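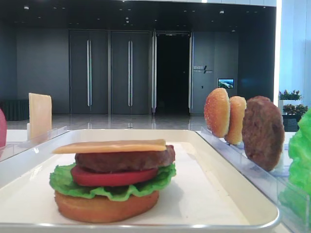 The toy maker from Trerard sells play food to nurseries, up to 900 sets a year. "Burgers go first," she says. "Children know the order already." 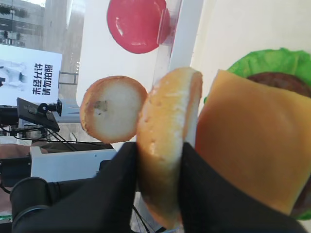
By L. Reisinger

She started with fruit and moved on to buns in November. "I wanted layers — fruit has none."

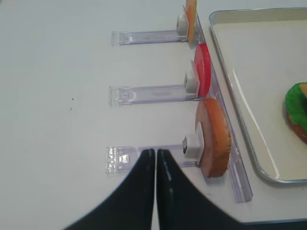 Storage came up often in her letters from nurseries. "Pieces end up in a heap." She prefers clear holders, with the red slice standing upright in its own place. "Then a child can find it."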